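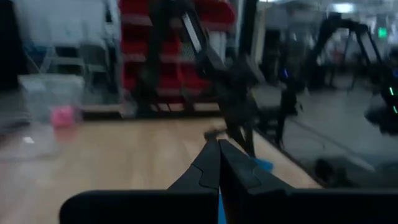
Communiqué de presse

Skorska présente Flelleck, une sous-couche acoustique pour la pose flottante de parquets en rénovation

Mulhouse, octobre. Skorska, fabricant de sous-couches et d'accessoires de pose, annonce la mise sur le marché de Flelleck, une sous-couche en fibres de bois et liant minéral destinée à la pose flottante de parquets contrecollés et massifs dans les logements collectifs existants. Le produit est disponible dès ce mois auprès des négoces partenaires en France, en Belgique et au Luxembourg.

Flelleck se présente en panneaux de 9 mm d'épaisseur, conditionnés par paquets filmés. La masse volumique nominale est de 500 kg/m³. Les panneaux se posent bord à bord, joints décalés, perpendiculairement au sens des lames. Un jeu périphérique doit être ménagé au droit des murs, huisseries et traversées de canalisations, puis garni d'une bande résiliente avant la pose des plinthes.

Le développement a été conduit par le bureau d'études de Skorska, sous la direction de Gergely Pintér, avec le concours du cabinet d'acoustique Csonka pour les campagnes de mesure in situ. Les relevés ont porté sur 60 logements construits avant la généralisation des chapes désolidarisées, sur planchers à solives bois et sur dalles béton de faible épaisseur. Les résultats par type de support figurent dans le dossier technique.

« La difficulté en rénovation tient à la réserve de hauteur sous les portes et à la planéité du support. Nous avons fixé l'épaisseur en premier et travaillé ensuite sur la raideur dynamique », indique Margit Farkas, responsable produit.

Le support doit être sec, propre et dépoussiéré. Les défauts de planéité supérieurs aux tolérances de la notice sont repris par ragréage avant pose. Flelleck n'est pas admis dans les pièces humides ni sous les parquets collés en plein. L'emploi sur plancher chauffant fera l'objet d'un avis séparé.

La première série est fabriquée sur la ligne Drarevent, dont la capacité est de 1695 panneaux par poste. Les chutes de découpe sont réintroduites dans le mélange en tête de ligne.

Des sessions de prise en main destinées aux parqueteurs sont ouvertes sur inscription au centre technique de Skorska. Elles sont animées par Ese Shehu et comprennent la préparation du support, le calepinage et le traitement des seuils.

Dossier technique, notice de pose et échantillons sur demande.

Contact presse : Genowefa Kaczorowski, service communication, Skorska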